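Sharpening Stones, Honing Oil and Other Things You Were Told to Buy
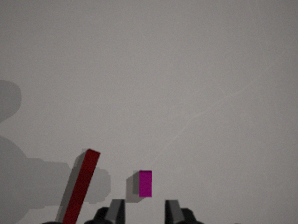 Page last changed: 13 August 2025

I have been sharpening kitchen knives, chisels and one stubborn pair of hedge shears for a long time, and I've read most of the advice going. A lot of it is repeated by people who have never tried doing without. What follows is what I do and what I've stopped doing. Your knives may disagree.

Do you need four stones?

The sets usually come with 4 grits, and the coarse one gets used twice before it goes in a drawer. For kitchen knives a single stone with a medium side and a fine side does the job. I buy a coarse stone only when I have a chip to grind out, and I have had one chip in all the years I've kept the same chef's knife. It came from a frozen chicken, and I knew better.

The very fine polishing stones are lovely to use. Can you tell the difference on an onion? I can't. On a chisel, pushing across end grain, yes, so keep one at the bench if you do that sort of work.

Oil or water

I used honing oil for years on the word of a man behind a hardware counter in Lockwood. Then I ran out and used water with a drop of dish soap on a stone that had never seen oil. The edge came out the same and I didn't have to wipe my fingers on my pants. If your stone is already soaked with oil, stay with oil. Water will bead up and sit there doing nothing. Plain mineral oil from the drugstore is fine, and I have yet to find a reason to pay more for a bottle with a knife on the label. Don't use cooking oil, which goes gummy.

Soaking

Read the sheet that came with the stone. Some want ten minutes in a bowl of water and some only want a splash. Leaving a stone in the bowl all week is a good way to end up with a soft one, whatever your brother-in-law says.

Angles

You will see a number quoted to half a degree. I set the spine of the knife a little off the stone, color the edge with a black marker, take a few strokes and look. If the ink is gone right at the edge, the angle is good. If it's gone higher up, raise the spine. The marker costs next to nothing and beats the clip-on guides, two of which I own and neither of which stays put.

For chisels I do use a guide, the cheap side-clamping kind. Tighten it with a screwdriver, since finger-tight slips.

The steel

The rod that came with your knife block doesn't sharpen much if it's the smooth or lightly ridged metal sort. It straightens an edge that has bent over. Five or six light strokes a side before dinner will do. The fast clashing you see on television looks good and rounds the edge over if your angle wanders.

Pull-through sharpeners

I wanted to hate the Vetau pull-through my neighbor gave me. It does put a working edge on a cheap paring knife in seconds. It also takes off more metal than it should, and after one summer of it the blade had a hollow near the handle. Keep it for knives you don't care about.

Flattening

Stones wear into a dip and then nothing you do on them comes out straight. Scribble pencil lines all over the face, rub it on wet sandpaper taped to a piece of glass, and stop when the pencil is gone. The special flattening plates work too. So does the sandpaper.

How often?

A chart I was handed at a demonstration in Itley says every 14 days. I go by tomatoes. If the skin dents before it cuts, it's time. With one cook in the house that means every couple of months for the chef's knife, and the bread knife hasn't been touched since a year ago May.

Storage

Let wet stones dry in the open for 48 hours before they go back in a box. I shut one away damp and it grew a smell I never got out. Keep them away from the stove and out of a freezing garage, where a wet stone can crack.

Dishwasher: no. I was sceptical of that one too, and it cost me a handle.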